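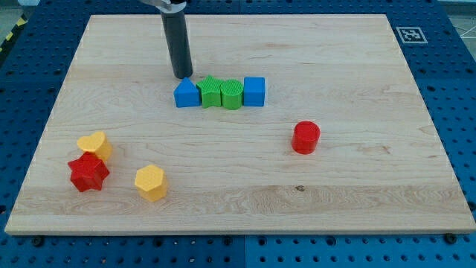
Kinura (compilation series)

Kinura is a series of compilation albums of electronic music, published by the netlabel Plukberg. Each album collects new pieces by different artists, who all receive the same short sound recording and must build their track from it. The name is taken from a reed stop of the pipe organ, which was the sound source of the first album.

History

Plukberg began as a mailing list for owners of second-hand synthesizers. The list had 47 members when the idea of a common album was proposed. The first Kinura was released in May of the following year with 16 tracks and could be downloaded without payment. In its first month it was downloaded 1,207 times, more than any earlier release of the label.

The second album used the noise of a tram depot. For the third, the label worked together with Benavides, a small recording studio, which prepared the source material and also did the mastering. Since then all albums of the series have been mastered there.

Rules

The source recording is 30 seconds long and is sent to all participants at the same time. It may be cut, stretched, filtered and played at any pitch. Drum machines are permitted, but other melodic instruments are not. On the fourth album this last rule was suspended, and several contributors added voice or guitar. The rule returned with the fifth album after complaints from listeners.

Music

Most tracks are slow and belong to ambient music, although the second album has a stronger influence of techno. The best known contribution is "Gravosex", the closing track of the third album, in which the source is lowered by several octaves until only a deep pulse remains. It was later released separately in a longer version.

Distribution

The albums are published as digital files under a free licence. A cassette edition exists only of the first and third albums. The cover of each album shows only the title and the number in the series.

See also

Netlabel
Sampling (music)
Organ stop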